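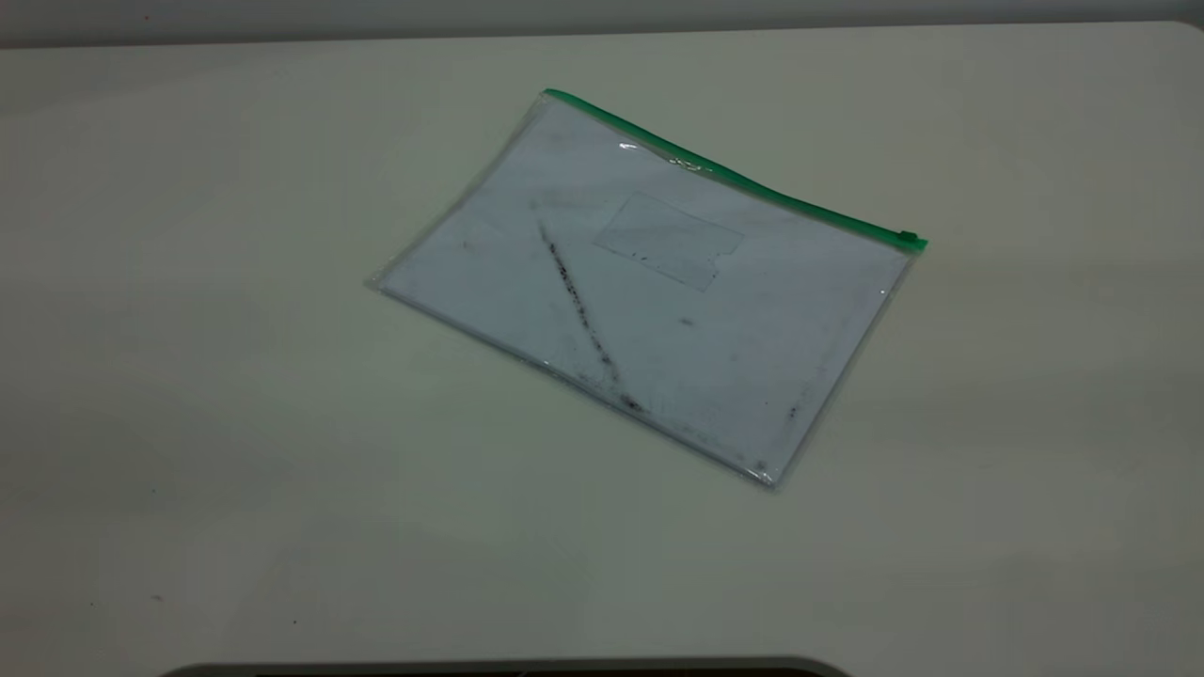
Atholm, July

Dear Margarida Gouveia,

It has been a very good month on the chores project and I'm delighted to be able to write this one up for the Traltau fund.

The zip pouch task is now our main piece of work. You asked in the spring why we were spending your money on pouches, and I still think it is one of the best questions anyone can put to a household machine. Clear plastic is hard to see on a pale table, it lies flat, and a glint off the surface can look like an edge. The green zip helps a great deal! With the slider at the right-hand end of the strip, the arm has something bright to look for, and it has become properly good at working out which way round the pouch is lying, even when it is set down at an angle with a sheet of paper inside.

Picking up is coming along too. We have now logged 3,000 attempts, 2,000 of them since the new fingertips were fitted (softer ones from Wikell, a lovely improvement). In the last 100 the arm lifted the pouch cleanly 6 times out of every ten, up from hardly ever.

Opening the zip is another matter. It takes two hands, one to hold the plastic steady and one to pull, and ours still tend to drag the whole pouch along. I'd call that a "not yet". Wiping is also a "not yet". Specks and dark streaks like the ones on this pouch are easy for a person to judge, but the machine can't tell a mark on the outside from one on the paper.

The Leclerc shop would like to try the sorting part at their returns desk, with a member of staff alongside, and I am keen to say yes if you are happy with it. Spending is on plan. Next month we start on the two-handed pull, and on pouches without a coloured zip, which I expect will humble us for a while.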